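Speaker notes: Letting the Small Shop Stay Open
Condby Town Forum, December 2, 2019. Speaker: Salma Fahmy
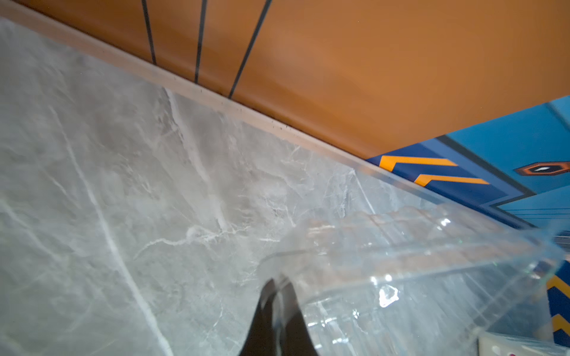

What does a local rates relief scheme do for a shopkeeper?
It lowers the yearly property charge on small premises, so that more of the takings can go towards wages, stock and repairs.

Opening
Thank the forum and the chair, Wiroj Inthanon. Mention that the written report is on the table by the door and need not be read out.

Background
The district has 954 registered small premises. Nearly 8 in every hundred changed hands or closed last year. Pause here. The Magbanua quarter was affected more than the High Street, and members from that ward may wish to comment.

The present scheme
Relief is granted for four years and then reviewed. Applications are made on paper to the rates office. Owners have told us that the form is long and that the guidance is out of date. Bouchra Metwally's team began rewriting it in October — the new draft is with the legal section.

What we propose
First, a single form for new and existing applicants. Second, a decision within four weeks of receipt. Third, a named officer for each ward. Do not go into staffing costs at this point; they are set out in the annex to the report.

Likely objections
Heriberto Huaranga is expected to ask whether chains with a small branch would qualify. They would not, under the present wording. If pressed on landlords raising rents to absorb the relief, accept that the risk exists and refer to the Valtari study, copies of which can be sent on request.

Close
Invite written comments to the rates office. Hand over to Thanakorn Nilsuwan for the item on market stalls.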